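Put the Water Out Where People Can Reach It
2021-11-27

The town of Wamden has 7 public drinking fountains. I walked to all of them in March and got water from two. The rest had been shut off for the winter, and when I called to ask when winter ended, I was told somebody would look into it.

I think a town should treat drinking water the way it treats streetlights. It should be on, it should be free, and a person should not have to ask for it.

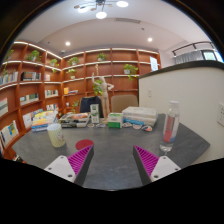 Shops have filled the gap, and I don't blame them. A person who is thirsty at a bus stop will pay for a drink. Most of us have done it often enough that a half-full plastic bottle with a pink label, standing on a table near a cup and a red coaster, looks as ordinary as a saucer. We buy one, drink part of it and forget the rest.

Elfriede Kälin, who ran the Pastside swimming pool for years, told me the fountain there cost her 230 dollars a year to keep going. The town spent 1055 dollars on the sign telling people it was closed. I would rather have had the fountain.

Some people say fountains are dirty. A few are. So are door handles, and we clean those.

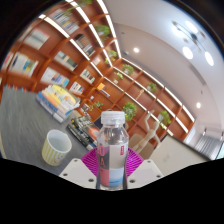 My neighbor Seraina Plattner makes a different case, that people simply prefer bottles. She has a point about carrying them. A clear bottle with a white screw cap stands up by itself, closes tight and lets you see the water inside. But none of that depends on buying a new one each time. The same bottle could be filled at a tap on Mockus Street, if there were a working tap on Mockus Street.

The council votes on next year's parks budget soon. I am asking for the five dead fountains to be turned back on by spring, and for one person's name and phone number to be posted on each of them.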